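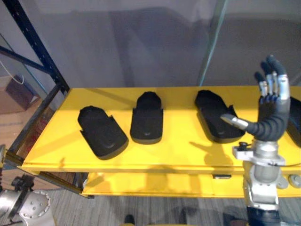 Figure 4(a). Black molded pieces on the top shelf of the yellow unit.

4. Open storage of mixed parts at Rillotthorpe

4.1 Layout of the unit

The storage practice studied at Rillotthorpe differs from the closed-drawer system described in Section 3 in that parts are kept in the open, directly on the shelf surface. The piece of furniture concerned is a yellow shelving unit, low enough for its top to serve as a work surface. The top is used for the black molded pieces, which are laid singly with space between them (Figure 4(a)). They are not stacked. The site's working instructions, last revised on 2024-06-10, give no rule on orientation, and pieces were accepted as correctly stored whichever way the rounded end pointed.

The choice of a single bright color for all shelf surfaces was made by the site before the study began. It was retained in the trial layout on the ground that most of the stored parts are black or gray and are easily found against it. A dark rubber mat had been used earlier at Flastedton and was given up after one inventory, during which small parts were repeatedly passed over. The two sites hold similar stock but do not share a numbering system, and we therefore make no direct comparison of their error rates.

Parts were entered in the Wulance register at the level of the shelf. An entry states which shelf a part belongs on and whether it may lie loose, and says nothing further about position. The register held 3,000 lines at the opening of the study, many of them for parts no longer in use, and the lines concerning the yellow unit were checked by hand before any observation was made.

4.2 Small parts below the top surface

The level below the top is given over to smaller items, among them black blocks and round gray caps. These present a different problem. A molded piece out of place is seen at once; a cap that has moved a few inches into a neighboring group is not. During the first round of observation the small parts were placed by kind, without dividers, and the person storing them was free to decide how close together they should lie.

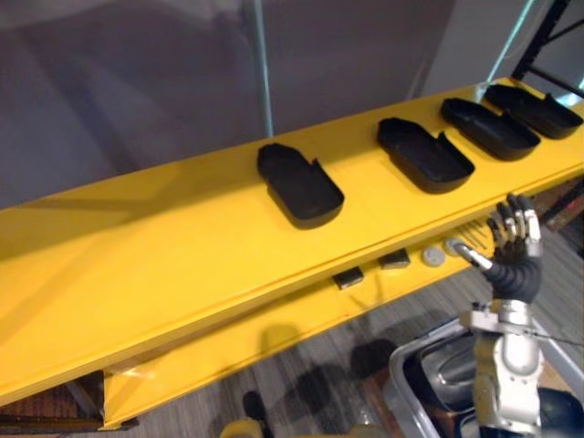 Figure 4(b). Molded pieces on top, with small black blocks and round gray caps on the level below.

Two tendencies were recorded. First, blocks were set down with wider gaps than caps, although the register allows both the same area. Second, caps were grouped near one another and the groups grew outward from whichever cap had been put down first. We observed 922 placements of small parts in all. The most common departure from the register was a part stored on the correct shelf but among parts of another kind – an error that the register, as it is now written, cannot record.

The question of whether dividers should be fitted was discussed at length with the supplier, Tavares, and with the staff of the site. Dividers reduce mixing but also reduce the usable area, and they must be moved whenever the stock changes. At Rillotthorpe the stock changes often. A compromise was tried in September, when shallow trays were set on the middle shelf for a limited period. They were withdrawn because they hid the parts at the back from anyone standing in front of the unit.

4.3 The middle shelf and the floor bin

The layout was then returned to open placement, with larger goods kept off the shelves altogether and placed in a light-colored plastic bin on the floor beside the unit. The bottom shelf was reserved for occasional items. Cardboard was permitted there as a lining.
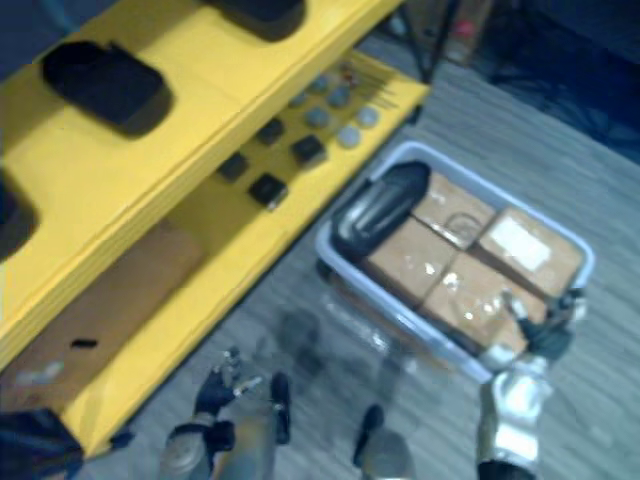 Maite Zabala objected, in written comments on an earlier draft, that open placement had been judged too kindly. In her view a shelf without divisions works only as long as the same few people use it, and "the first new person will put the caps where there is room, and will be right to do so, since the shelf has told them nothing." She proposed painted outlines on the shelf surface as a cheaper measure than dividers. We consider the objection well founded. Outlines were outside the terms agreed with the site and have not been tested.

The floor bin was included in the study at the request of the site. It takes two classes of goods that share little except their size: cardboard boxes and the glossy black shells. The instructions ask that the shells be kept together at one end so that they can be taken out without disturbing the boxes. Shells have a curved face and settle against each other when laid side by side. Boxes, by contrast, hold their position once packed closely, and it was noted that staff used them as a wall for the shells.

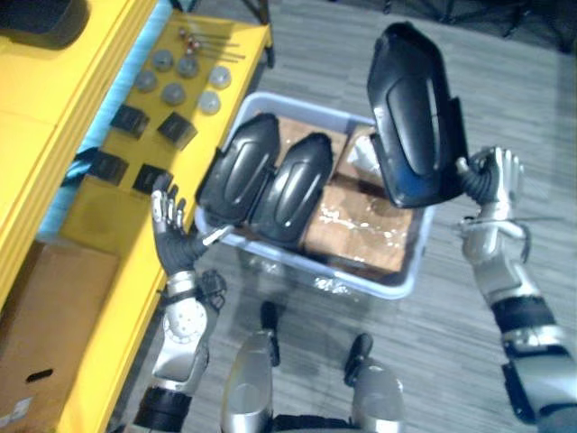

Figure 4(d). Glossy black shells, two in the floor bin beside cardboard and one held up over the work area.

Over 40 checks of the bin, mixing of the two classes was found in only a few cases, all of them late in the day. Surface marks on the shells were not assessed. The site inspects shells separately and was unwilling to release those records. The bin has no entry of its own in the Wulance register, and goods placed in it continue to be listed under the bottom shelf – a point to which we return in Section 5, where the register itself is considered.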